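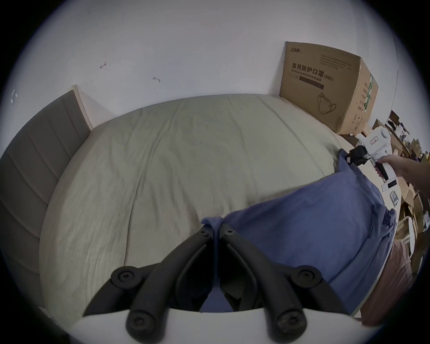 標点

作業指示書の様式は三種類ある。入居前、入居中、退去後。アミルル・スマンパウが今回受け取ったのは入居中の様式で、対象欄には「寝室、壁面および寝具」、依頼元の欄には管理会社エル・サイードの名が入っていた。物件はラークソープの集合住宅の三階。備考欄に一行、「箱は開けないこと」とあった。

入居者はダリウス・ブラトゥという。測量の仕事をしており、冬からグリルテターノの現場に入ったまま戻っていない。契約は継続中で、家賃も遅れていない。六月に弟が部屋を使うことになり、その前に壁の状態を記録し、寝具を替えておいてほしいというのが依頼の内容だった。

アミルルは午後一時過ぎに鍵を開けた。窓を開け、靴カバーを履き、寝室に入って、まず壁を見た。順序は手順書で決まっている。壁、床、家具、寝具。先に寝具を触ると埃が立ち、壁の軽い汚れと区別がつかなくなる。

壁は白の塗装で、艶はない。指の腹で触れ、粉がつかないことを確かめた。浮きも剥離もなかった。ベッドの側の壁に小さな印がいくつかある。彼は一つずつ用紙に書いた。

赤茶色のペンの印。短い横線に、小さな縦線が交わる。位置はヘッドボードの上端とほぼ同じ高さ。
灰色がかった曲線状の跡。前者より低く、右寄り。マットレスの線の少し上。

用紙には「種別」という欄がある。選択肢は、擦過、打痕、筆記、その他。彼は一つ目を筆記とし、二つ目の前で手を止めた。鉛筆の試し書きにも見え、家具の角が当たった跡にも見える。濡らした布で拭けば判別できるが、入居中の様式では拭き取りは認められていない。その他、と書いた。

次に高さを測った。マットレスが手前にあるので、床から巻尺を直接当てることはできない。ヘッドボードの脇で床から木枠の上端まで取り、その値を水平器で壁に移した。赤茶色の印の横線は、床から900ミリだった。端数がない。彼は巻尺を戻し、もう一度同じ手順で測った。900だった。

壁の汚れが切りのよい高さにつくことはある。偶然で片づけてよい範囲である。しかし横線に縦の目盛りを入れた形は、位置を出すときの書き方だった。縦線が左右の位置を決め、横線が高さを決める。交点に下穴をあける。アミルルは管理会社に移る前、内装の会社で棚を付けていたので、同じ形を何百回も書いた。赤茶色は使わなかった。下塗りを通して浮いてくる色だからだ。

用紙に推測を書く欄はない。彼は数値だけを記入した。

床を終え、家具に移った。ヘッドボードはクリーム色の木枠に灰色の布張りのパネルをはめたもので、布に毛羽立ちはなく、木枠の塗装にも欠けは見つからなかった。木枠を両手で握って前後に揺すると、足側の接合部がわずかに鳴った。六角レンチで締め、鳴らなくなったことを確かめて、「増し締め、一箇所」と書いた。

箱はベッドの隅、壁に寄せて置いてあった。茶色の段ボールで、医用防护口罩、その隣にN95と印刷されている。折り畳み式のマスクの線画もある。

持ち上げてみるまで、彼はこれを軽いものだと考えていた。マスクの箱なら片手で動く。両手をかけて角を少し浮かせたところで、中身が印刷の通りでないことがわかった。重心が低く、動かしたときに鈍い音がした。紙か、金属を紙で包んだものだろう。彼は角を下ろした。指示書にあるのは「開けないこと」で、「動かさないこと」とは書かれていない。ただし動かせば元の位置に戻す必要があり、戻すには位置を記録しなければならない。

エル・サイードの事務所に電話をかけた。

「箱が寝台の上にある。シーツの交換には移動が必要になる」
「依頼者に確認します。折り返します」

折り返しを待つあいだに、掛け布団のカバーを準備した。交換用の寝具はレラメンという業者から袋で届いており、玄関に置いてあった。袋には品番と洗濯回数の札がつく。札の洗濯回数は50だった。レラメンの規定では上限に達した布は雑巾に回す。上限がいくつかは業者ごとに違い、彼はこの業者の値を知らなかった。布を窓の光に透かしてみたが、薄くなった箇所はなかった。

二十分ほどして電話が鳴った。事務所の番号ではなかった。

「ブラトゥです。事務所から番号を聞きました」

風の音が入っていた。屋外にいるらしい。

「箱はそのままにしてもらえますか。シーツは替えなくていい。カバーだけで」
「敷いてあるシーツは使用済みか」
「出る前の晩に新しくしました。寝ていません」
「了解した。箱の下は沈んだ跡が残る可能性がある。長期間の静荷重になる」
「構いません」

アミルルは用紙の余白に、依頼者の指示により敷きシーツは交換せず、と書いた。通話はそこで終わってよかった。相手も切ろうとしている気配があった。

「壁に印がある」と彼は言った。「赤茶色、床から900」

風の音が続いた。

「測ったんですか」
「高さは記入項目にある」
「合っていますか」

質問の意味を取るのに少しかかった。

「何と照合すればいい」
「900ちょうどですか」
「二度測った。二度とも同じ値だった」
「それなら合っています」
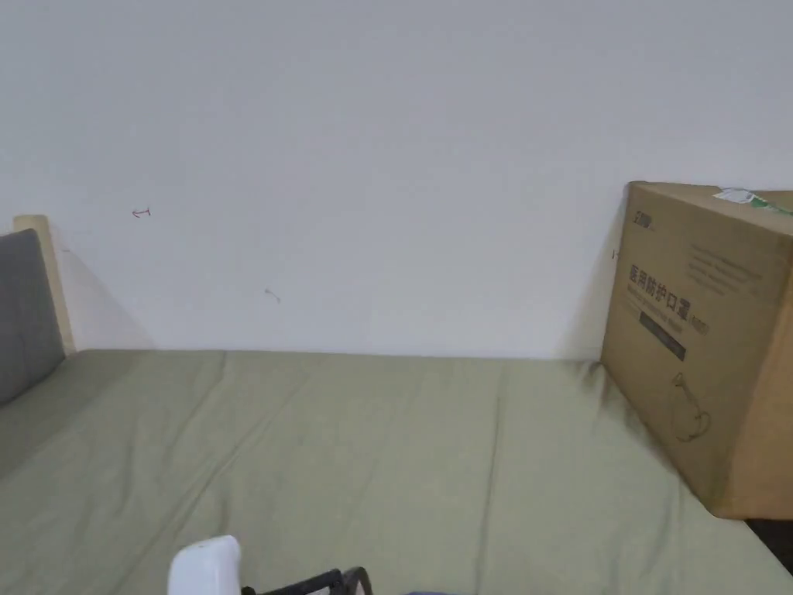 ダリウスの説明は、仕事の報告に近い話し方だった。印は棚のためのものである。棚といっても奥行きの浅い板で、寝たまま手を伸ばして眼鏡を置ける高さにする予定だった。使うのは父親だった。父親は昨年の秋にこの部屋に来ることになっていて、ダリウスはその前の週に高さを出した。電話口で父親に腕を伸ばさせ、床から指先までを母の裁縫用の巻尺で測らせた。父親は何度測っても違う数字を言った。最後に出た数字が900だったので、それを採用した。

「なぜ赤茶色を」
「現場で杭に使うペンです。家にそれしかなかった」
「塗り直しのとき浮いてくる。下地にシーラーを入れる必要がある」
「そうですか」

父親は来なかった、とダリウスは言った。来られなくなった時期と理由については何も言わず、アミルルも尋ねなかった。用紙に該当する欄がなかった。

「箱の中は板ですか」

尋ねてから、これも欄にないことに気づいた。

「板は入りません。金具と、父の本です。本が多い」
「マスクの箱に」
「父の診療所から出た箱です。丈夫なので」

段ボールの強度は原紙の構成と段の種類で決まる。医療用品の箱が特に丈夫だという資料を彼は読んだことがない。反論はしなかった。

「弟さんは箱のことを知っているのか」
「言ってあります。あいつは足を曲げて寝るから、あれがあっても寝られる」

電話が切れたあと、アミルルは通話の開始時刻と終了時刻を記入した。

カバーの装着にかかった。青みのある薄紫の布で、広げるとベッドの右半分が隠れた。手順は決まっている。布を裏返し、奥の二つの角に手を入れ、布団の角をつかんで一気に返す。一人で行う場合、足側が必ず遅れる。遅れた分は角をつまんで引けばよい。引くときは斜め方向に力をかける。縫い目に対して直角に引くと、洗濯を重ねた布は縫い穴から裂ける。

箱がある分、作業できる面積が小さい。彼は布団を対角線の向きに置き直し、布の角をつまみ、持ち上げ、ずらし、下ろした。一度目は中で布団がねじれた。いったん全部抜き、初めからやり直した。二度目で四隅が合った。所要時間を書く欄には合計だけを記入した。やり直しを別に書く様式にはなっていない。

敷きシーツには皺が残っていた。薄い緑の、くすんだ色の布で、左手前から奥の壁に向かって長い皺が何本か斜めに走る。替えなくてよいとは言われたが、伸ばすことについては指示がない。彼は手のひらで二、三度なでた。ゴムの縁は箱の下に入っていて、引いても張りが出なかった。隅では布が少し寄ったままになる。これ以上引けば箱が動く。そこで止めた。

三時前に記録はほぼ埋まった。残ったのは壁面の総合判定だった。選択肢は、良、可、要補修。印が二つ以上ある壁は、社内の基準では要補修になる。要補修と書けば、次の作業班がシーラーを持って来て印を塗り込む。塗り込めば位置は失われる。床から測り直せば高さは出せるが、左右の位置は誰にも出せない。

アミルルは巻尺を出し、部屋の隅から縦線までの水平距離を測った。これは記入項目にない。二度測り、差が1ミリ出たので、もう一度測って多いほうの値を採った。用紙の裏に略図を描き、床の線と隅の線を引き、交点に十字を入れ、二つの寸法を書き込んだ。略図の下に「筆記痕、用途は棚板取付位置。依頼者に聴取済み」と書いた。

表に戻って、判定は可とした。

基準との不一致については、理由を書く行が一つだけある。彼はそこに「入居中。依頼者が使用を継続」と書き、読み返して、「使用」に線を引き、何と直すか考えた。保管、では壁の印に合わない。保持、は機械の用語に寄りすぎる。結局、線を引いた上に同じ「使用」をもう一度書いた。訂正印を押す場所がなく、欄の外に押した。

灰色の跡については電話で聞くのを忘れていた。種別はその他のままになっている。彼はかがんで、もう一度それを見た。線の太さは一定でなく、途中で力が抜けている。マットレスに横になった人間が、壁を見ずに腕だけ伸ばして何かを当てれば、こういう線になるかもしれない。ヘッドボードに頭を寄せて寝た場合と、離して寝た場合とで届く範囲は変わる。試すには自分が横になる必要がある。作業者が寝台に体重をかけることは禁止事項の最初に載っている。

窓を閉め、換気扇の電源を確認し、古いカバーをレラメンの返却袋に入れた。返却票の「異常の有無」は無とした。

玄関で靴カバーを外していると、事務所から電話があった。

「ブラトゥさんから追加の依頼です。棚板の取り付けは可能か、見積もりが欲しいと」
「壁の下地による。石膏ボードだけなら、軽い板しか受けられない」
「下地は調べましたか」
「調べていない。依頼になかった」
「今日できますか」

彼は下地探しの針を持っていなかった。車にはあった。駐車場まで階段で三階分、往復で数分になる。

「針を刺せば穴が残る。場所は」
「印のところでいいそうです」
「弟さんの入居の前に付けるのか」
「それは聞いていません。高さは変えないでくれ、とだけ」

アミルルは車に降り、工具箱の底から針を出し、先端の曲がりを見て、一本を予備に替えた。部屋に戻って靴カバーをまた履いた。新しいカバーに触れないよう、ベッドの頭側から体を斜めに入れて腕を伸ばした。横線と縦線の交点に針を当て、押した。表面の抵抗が抜け、その先で針が止まった。指で押しても進まない。木の下地だった。引き抜き、針の目盛りで深さを読んだ。

用紙の裏の略図に、十字の横へ「下地あり」と書き足し、その下に深さを書いた。

それから新しい作業指示書を一枚出して、品名の欄に棚板と書いた。奥行きの欄で手が止まり、着信履歴からダリウスの番号を選んだ。呼び出し音が鳴っているあいだに、眼鏡の幅はどのくらいだったか、自分の胸のポケットから出して測った。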